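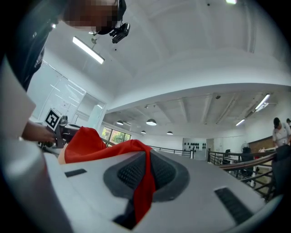 Sabina had the budget open before her coat was off.

"Six more grippers," she said, "and we still come in under the Purkach quote!"

Imogen Bunting leaned over to look. The Droden ones, at 252 apiece, were light and simple, and you could learn one in a morning. The Purkach arm was gorgeous -- both of them had dreamed about it since February -- but it would eat the whole year.

"Spare fingers?"

"Four sets. And batteries. And a proper cart, finally, with wheels that turn."

Imogen laughed out loud. She loved that cart already. She took the pencil, wrote "cables" at the bottom, put around 300 next to it, and went to find someone who could sign.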